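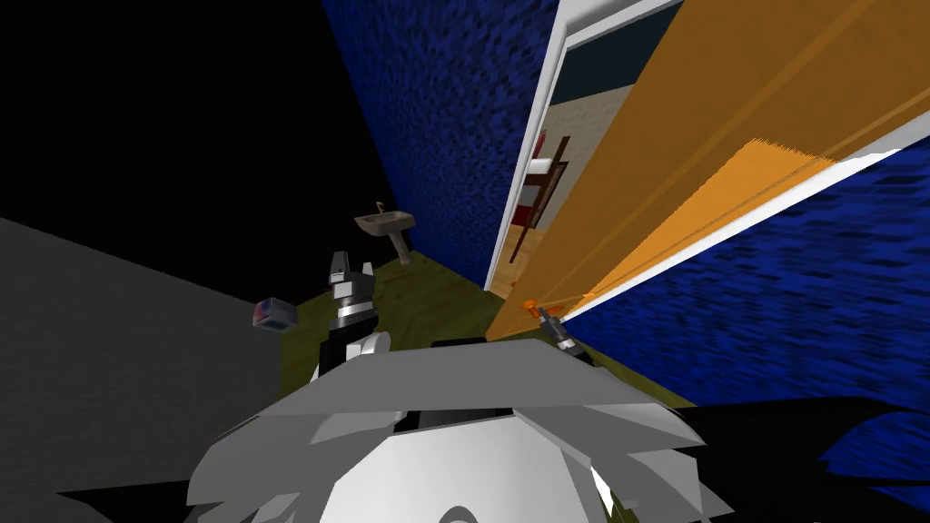 An open orange door between blue walls. Computer rendering.

Prila Community Choir
Minutes of the winter members' meeting
Sunday, February 8, 2026, in the upstairs room, following the afternoon sing

Present: members from all four sections, the musical director, our accompanist, and two newcomers to the altos who were told they were under no obligation to stay and very kindly did. The secretary took the minutes. The chair was in the chair.

Apologies had come from several tenors, most of them with the same cold, and from the librarian, who had sent a long and helpful note that was read out under item 4.

1. Welcome

The chair welcomed everybody and thanked them for giving up the rest of the afternoon on top of the singing, which had been a particularly happy one, with the last page of the lullaby finally settling down into something we could all be proud of. The kettle was already on and it was agreed that tea could be fetched at any point without asking. A good deal of tea was fetched.

2. Minutes of the last meeting

These were agreed with one correction. The autumn minutes had recorded that the basses wished to stand on the left for concerts. The basses would like it known that they wished to stand on the left as seen from the audience, and that they had therefore spent the whole of the Christmas concert on the wrong side. The secretary was sorry about this and has amended the page.

Matters arising: the piano has been tuned. Our accompanist reported that it is a great deal better, apart from the low B flat, and that the tuner will come back to look at that when he is next over this way. The lost green scarf has been claimed. The question of a second music stand light had been left over from last time and was left over again.

3. Christmas concert

There was a long and affectionate discussion of this. Everyone felt that the candle-lit opening had been lovely and that the walk in from the back had worked much better than the year before, when we had all arrived at different speeds. The mince pies ran out before the interval was over, and a soprano who had been pouring drinks asked for a separate table for the food next time so that the two queues do not meet in the doorway. Agreed.

The musical director said she had been delighted with the quiet singing and would like the same care taken over the loud singing. She asked members to look up more. She did appreciate that this had been mentioned before. It was suggested from the second sopranos that learning one piece by heart each term would help, and after some groaning from the back row this was put to the room and carried quite comfortably. The first piece to be learned will be the lullaby, as most of us are nearly there.

One audience member had written afterwards to say that the readings went on rather. The meeting thought this was fair. Next Christmas there will be three readings and they will be short ones.

4. Music library

The librarian's note was read aloud in full. She has now been through every box in the cupboard, including the one at the very back that had been holding up the shelf, and has found 110 copies of the old spring song book, which we had all believed lent out and gone for good. They are in fair condition and smell of cupboard. She is airing them in her spare room and would be glad to hear from anyone who can bring a car to fetch them, a few boxes at a time, before the Easter break.

Her note also asked, very politely, that members use pencil only, and soft pencil at that, and that they rub out their marks before handing music in. She had spent most of a weekend with a rubber on the winter set. She mentioned that one copy contained a complete shopping list and that she had enjoyed it, but she had still had to rub it out.

There are a number of copies of the winter music not yet returned. A basket will be left beside the signing-in sheet for the next few weeks and members can drop things in without having to explain themselves.

The meeting asked the secretary to write and thank the librarian warmly for all her work. Action: secretary.

5. Money

The choir's account stands at £2,752 after paying for the tuning, the printing and the hire of the room up to the end of term. The member who looks after the books said that this was a comfortable position for the time of year and that most of the termly subscriptions were in. Those who have not yet paid may do so in the usual way, and anyone finding the cost difficult should have a quiet word, as there has always been room for that in this choir and there always will be.

A baritone asked whether the subscription might go up. The answer was no, not this year. This was received with pleasure and another round of biscuits.

6. The summer visit to Tratov

This took up the largest part of the meeting. Members will remember that the singers of Tratov came to us the summer before last and stayed in our homes, and that we have been promising to return the visit ever since. They have now written with a proper invitation to join them for a weekend in July, with a shared concert on the Saturday evening and, weather allowing, an informal sing by the river on the Sunday morning. The letter was passed round so that everybody could see it. It is a very charming letter.

Travel. Amaral Coaches have given us a price for a coach there and back. With the coach, a small present for our hosts and our share of the hall, the weekend is expected to come to roughly £3,000, before anybody has bought so much as an ice cream. It was agreed that those travelling would pay the greater part of this between them, with the choir's own funds putting in something towards the coach so that no one is kept at home by the fare. How much to put in was talked over at some length. Some members felt we should be generous, as this is exactly the sort of thing the money is for; others were anxious about going into the autumn with too little behind us, with music to buy and the room to pay for. In the end it was decided to wait until we know how many are coming. A list will go up next week. Please write clearly.

Staying over. Our hosts have offered beds, as we did for them. A few members would sooner book a room somewhere, and the chair said that nobody should feel awkward about this, and that she would put it tactfully in her reply. Those with allergies, bad knees or a fear of large dogs are asked to say so on the list, as one or two of the houses have a good many stairs and at least one has a large dog.

Programme. We have been asked for half an hour of our own music and then to join in with the Honura songs, which our hosts sing every summer and which they very much hope we will learn. The musical director played us a little of the second one. It is a beautiful tune with a surprising turn in the middle, and the altos have it for most of the last verse, which caused some happiness in that part of the room. The words will need work. Our accompanist has a neighbour who can help with how they should sound and will ask whether she would spend part of a rehearsal with us.

For our own half-hour there were many suggestions — far too many to set down here. The lullaby was agreed on straight away. So was the sea song, provided the tenors are well by then. The rest was left to the musical director, who said she would listen to everyone and then choose.

What to wear. All black was thought too hot for the time of year and a little gloomy for a riverbank. White tops were suggested, then pale blue, then anything at all so long as it was plain. After a while it was agreed to come back to this in the spring.

Actions: chair to reply to Tratov accepting with thanks; secretary to put up the list; the member who looks after the books to ask Amaral Coaches how long the price will hold.

7. Rehearsals

The break in the middle of rehearsals has been creeping. It is meant to last fifteen minutes and has lately been nearer half an hour, much of it on the stairs. The musical director said that she likes a chat as well as anyone but would be grateful for the time. A handbell was offered by one of the basses and was accepted, on a trial basis.

A member of the first sopranos asked whether the heating could be switched on a little sooner on cold evenings. The chair will ask. Another member said that she found the room too warm. The chair will mention both.

Our two new altos were asked how they were finding things and said that everyone had been very kind, though they had been unsure in the first week where to sit and which folder to take. It was felt that each newcomer ought to have someone beside them for the first few rehearsals, and a pair of second altos said at once that they would see to it in their own section. The other sections are asked to do the same.

8. Any other business

The lift will be out of use for a week next month while it is serviced. Members who need it should speak to the secretary and we will try to have the downstairs room for that evening.

Somebody has left a pair of reading glasses on the piano, brown, in a soft case.

A tenor proposed a walk and a pub lunch in the spring for anyone who fancied it, families included. This was very well liked. He will look at the map and suggest a route that is not too muddy.

A vote of thanks was given to our accompanist, who had played all afternoon on a stool that turned out to have a loose leg and had not said a word. The stool has been put aside to be mended.

9. Next meeting

To be held after Easter, again following an afternoon sing, with the date to be put on the noticeboard once the room is confirmed. Items for the agenda to the secretary, please, on paper if at all possible.

The meeting closed with the second Honura song, sung through once from the only copy, with those at the back joining in where they could.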